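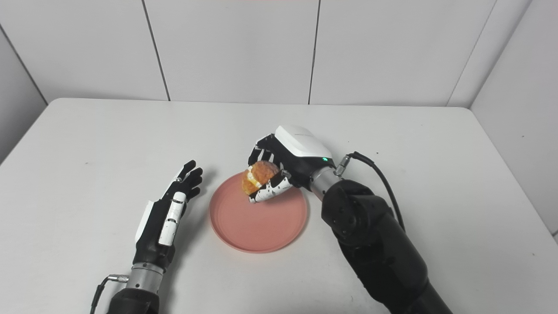
Pink plate and a cream-filled bun at the white table.

Community > Clubs and Societies > Student Business Clubs > Competitions

Posted 4 November 2025 by endgate_mum

First time taking a team to a regional business contest, what should I expect?

Hi all, I've somehow ended up as the adult in charge of our school's enterprise club (I only went along to help with the minibus!) and we've been entered for the regional round at Flultton. There are 8 of them going, mostly Year 10, and none of us has been to one before. They're doing the business plan event and a couple are down for the interview one as well.

The pack we got is really thin. It says the written plan has to be in a week before and that the summary can't go over 300 words, but does that include the headings and the little table of costs? Ours is bang on the limit without them. Also, do they really need suits? Two of mine have said they'll drop out if they have to wear a tie, and I don't want parents spending money on something that gets worn once. And is it worth staying over or can we do it in a day from Endgate?

Any help very welcome, I'm a bit out of my depth.

Reuter

I've taken a team to Flultton four times now so I'll have a go at this. On the word limit, headings count and the table doesn't, or at least it didn't last June. I'd email the organisers and get it in writing though, as we lost marks one year over an appendix that a different judge had told us was fine. Keep the reply and bring a printed copy with you.

Suits, no. Dark trousers or a skirt, plain shirt, proper shoes. Ours went in school uniform with the badge covered and still came second. I've never seen anyone marked down for having no tie, so tell your two they can relax.

Do it in a day if you can bear the early start. Registration opens at half past eight and the plan teams usually go first, but then there's a horribly long gap until the results. Bring cards, chargers and far more food than you think you need. The thing I'd spend your time on now is the questions after the talk. Ours could recite the whole plan and then fell apart when a judge asked what they'd do if their supplier put prices up. Get a few teachers who haven't read it to fire questions at them, ten minutes each, and make sure the quiet ones answer some too!

gronora_clubs

We went home the same day and got back really late, everyone was shattered. Would stay over if you can get the money. We raised just over £300 from a quiz night and that paid for a good chunk of it.

biscuit2507

no idea about the word count sorry but the parking there is awful, get dropped off at the side gate. good luck to your lot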